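Visit report: Starndale refurbishing center
Dec 24, 2021

The Starndale site takes in retired office computers from three counties and sells them on to schools. I went to look at how it handles intake, grading and storage, as our own depot at Dodum is due to move in October.

Machines arrive on pallets of 30 and are weighed before unwrapping. Umut Toprak, the shift lead, walked us along the intake line. Each unit gets a paper tag with a lot number and a grade from A to D. Grade D goes straight to metal recovery. The tag stays with the chassis — parts are logged separately, in a stock program called Tresska, which the staff find slow but reliable.

Memory is pulled and sorted by type and capacity into antistatic trays. Processors are stored in a locked cabinet. Boards stay in the case unless they fail the power test.

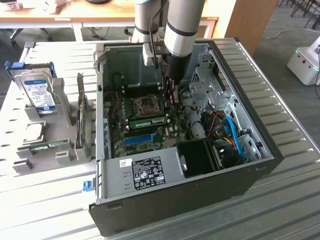
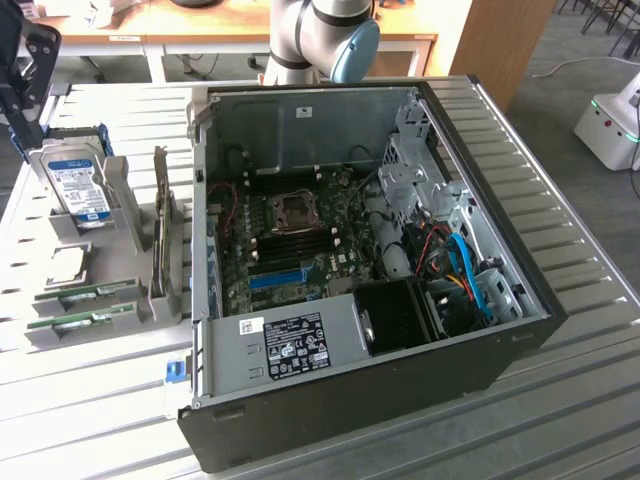

Desktop towers on their sides with the panel off and the CPU socket empty.

Storage is the weak point. The racking, supplied by Keskin, has 22 bays on 6 levels, and the top level can be reached only with the lift truck. Aisles are narrow. Lots wait up to eight days for a buyer's truck, and during that time they block the packing area.

Drive wiping is done in a separate room with badge access. Certificates are printed per lot, with serial numbers attached. We asked for a sample certificate and the current price list for grade B units. Both are to be sent by mail.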